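The Machine Is Cheap. Keeping It Honest Costs Extra.

By a staff writer
September
11 min read

The pitch for the packet cell runs to one sentence, and Beditz, the company that sells it, prints that sentence on everything: "Set it on a table and teach it your work." I have been writing about automation long enough to distrust any sentence with a table in it. So I asked to watch the setting up, all of it, before the part where visitors get shown around.

They let me, which I will give them credit for. I came in at 7 a.m. and stayed until they wanted to go home.

The job is handling soft food packets. Two arms work at one wooden table, and the packets are the ordinary printed kind that you would throw in a cart without thinking. A contract packer called Zuneo wants to know if a cell like this could put together mixed orders, the small awkward ones that are still done by hand because a proper packing line can't be justified for them. Zuneo has been told yes by three other vendors over the years. Its people are polite about it now.

A bag is a bad thing to give a robot. A box has corners and stays the shape it was. A bag slumps, slides, creases and shines, and it is never quite where it was when the camera last looked. Pinch one along the top edge and the contents run to the low end. Pinch it in the middle and the film puckers, and then the other arm has nothing flat to take hold of. Handing a packet from one gripper to another is something a four-year-old does without looking, and it took up most of my morning.

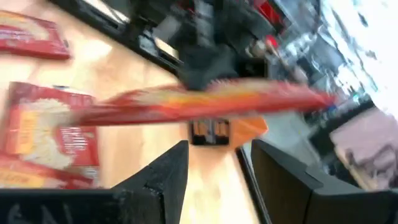 The trouble with handing over is that both sides have to be right at once. If the receiving fingers are set too narrow they nudge the packet away before they close. Set too wide, they close late, and the giving arm has already let go. Software can cover for some of this. What it can't cover for is an arm whose idea of where it is has drifted from where it is, and that is what the day was mostly spent on.

The technicians call it zeroing. Each joint gets driven to a known position and told that this is home. Then the fingertips of the two arms are brought together over the table and somebody squints at the gap. If the tips don't meet, a number is changed and the whole thing is done over. The Beditz manual gives this 60 minutes, both arms included. By my watch it had eaten the first hour before the second arm had been touched.

I asked how long it lasts. The answer was that it depends. On what? On whether anybody bumps the table, on how hard the cell was run the day before, and on the fingers, which wear. The schedule says fingers get changed every 1,000 grasps. One technician told me that was generous for shiny film and stingy for cardboard, and that he goes by feel. I like a man who goes by feel. I am less sure he should be a line item in a product that is sold as needing no specialist.

Then there are the cables. Every arm I have ever watched has had a cable that was a little too long or a little too short, and every company has a theory about it. Too short and it tugs at the wrist at full reach, which throws off the zeroing you just did. Too long and it droops into the work. The method here is a tie, a test move through the full reach, a pair of snips, and another tie. I watched this happen four times. It is good, careful work, and none of it appears in the brochure.

Glare was the other thief of time. Polished wood under rows of ceiling tubes throws back long white stripes, and plastic film does the same in smaller pieces. A person tilts her head and sees around it. The cell has to be taught that a bright patch is neither an edge nor a hole, and the teaching is done by running the same pick over and over with the packet turned a few degrees each time. There was talk of a matte mat to cover the tabletop. There was then a longer talk about whether Zuneo would put a matte mat on its own tables, and keep it clean, and whether the lessons learned on bare wood would carry over. The mat stayed in discussion.
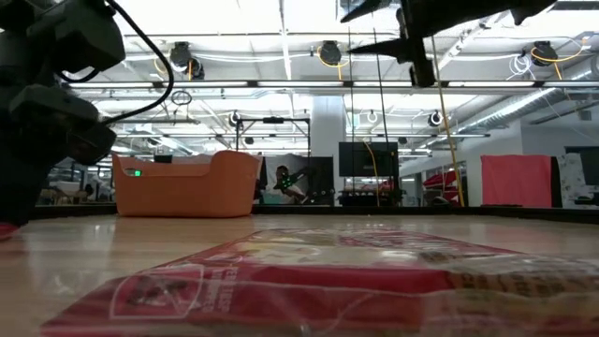

A wrapped package on the tabletop, with the orange bin at the back of the work area.

After lunch I sat down with the numbers, or the number. Beditz says the cell has been through 1,000 handovers on film packets. I asked how many of those had gone well, and was told that success was still being defined. Does a packet that reaches the bin upside down count? What about one that had to be regripped? These are fair questions, and I would have expected them to be settled before the thousand and not afterward.

I don't think anyone was trying to fool me. People who work close to a machine come to forgive it things. They know its moods and they reach in to straighten a packet without noticing they have done it. I started to keep an eye out for that reach, and once I was watching for it, it was hard to watch anything else.

Compare the other end of the market. Seyoum, which makes a suction picker for much the same work, asks for a fenced floor space and sends its own crew to install it. It costs far more and it can't fold, pinch or pass anything. But the customer knows who is coming when it breaks. With the table cell, the person who comes is whoever at the packing plant got the training, and at most plants I have visited that person leaves within the year for a better job, taking the feel for the fingers along.

Beditz has an answer, called Plavura. It is a service plan: remote checks, replacement fingers in the mail, a technician on video to talk you through the zeroing. It sounds sensible. It also has a monthly fee, and when I added that fee to the price of the cell over a few years the word "cheap" began to wobble. The company would not let me print the figure, saying it was still being adjusted. I would wait for the adjusting to finish before signing anything.

What would change my mind is dull stuff. A log that records every time a hand enters the work area. A zeroing routine that a tired person on second shift can finish alone from a printed sheet. A finger that tells you it is worn before it drops something. The technicians want all of these too, and one of them had already drafted the printed sheet, in pencil, with the steps in the order they really happen and a blank line at the bottom for the things he had forgotten.

Zuneo is due to take a cell on trial, on its own tables, under its own lights, with its own staff doing the morning check. Beditz will stay away unless called. I have asked to be there for the second month, when the visitors have stopped coming and the first set of fingers is gone.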